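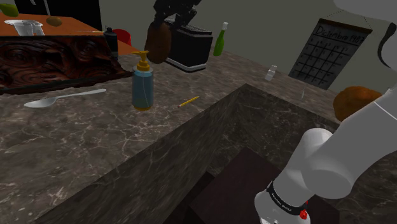
Against the Clear Counter

When I moved to this country I rented a room in the house of an older couple in Utness. The first thing I noticed was how much they kept outside the cupboards. The bread, the radio, the letters to be answered, a bowl of screws, the scissors. My mother in Lithuania would have put all this away before a guest took off his shoes. I remember thinking, a little proudly, that we were a more orderly people.

I have changed my opinion since then, and I want to explain why, since the opposite opinion has become so strong that it is now sold to us. You can pay for a course on it. A company called Nondine will send a person to your home for three hours, and this person will ask you to hold each object and decide if it has earned its place. My neighbor did this in December. She paid 300 dollars and was very happy for a week, and after that she came to my door to borrow a can opener.

I do not want to laugh at her. A clear counter gives a real feeling of rest. When I come home tired and the kitchen is clean, something in my shoulders goes down. But I think we confuse two things which are easy to confuse: a room which is resting and a room which is not used. The hotel room is calm because no one has a life there. We admire it for two nights, and on the third morning we are looking for a place to put down a wet umbrella.

In my work I repair and tune accordions, and my bench is never clear. For some years I tried. I bought a cabinet with 60 small drawers, and I wrote labels for them in my best handwriting. Then I lost 11 working days in one season, I calculated it, only opening and closing drawers. The reed file was in its drawer, yes, but my hand did not know this. My hand knew that the file lives to the left of the lamp. Now it lives there again, and the drawers hold things I need once in a year.

A thing left out is a kind of sentence you have not finished. The shirt over the chair says that the button is missing. The open book with its face down says that you mean to come back. If I put the shirt into the closet, I do not become a person with no missing buttons. I only become a person who has forgotten about it until the morning of a wedding.

Sze-wing Mak, who taught the evening English class where I learned most of my grammar, kept a stack of our old compositions on her desk the whole year. It leaned, and we all waited for it to fall. I asked her once why she did not file them. She answered that if she filed them she would stop arguing with them. I did not understand the answer then, my English was too small for it, but I think about it often when I see an empty desk in a magazine.

Of course there is a limit. I had an uncle whose apartment had one path from the door to the bed, and I do not recommend this life to anyone. There are also houses with small children, or with a person who does not see well, where a thing on the floor is a danger. People who share a kitchen must make a peace treaty, and in my marriage the treaty gives me the end of the counter near the window, up to the toaster — no farther. I have signed it and I respect it.

What I object to is the moral part. The catalogs from Clunine, which still arrive although I never ordered from them, write about "honest surfaces." I read this phrase many times. A surface cannot be honest or dishonest. If it could, I would trust the one with crumbs.

My wife has read this essay and she asks me to add that the toaster has moved almost a foot since the treaty, and not in her direction. I have measured it. She is right, and this evening I will move it back.

Gediminas Laur

Contact | Copyright | Back to top

We use cookies to remember your settings and to count visits. By continuing to read, you accept this. Accept | Settings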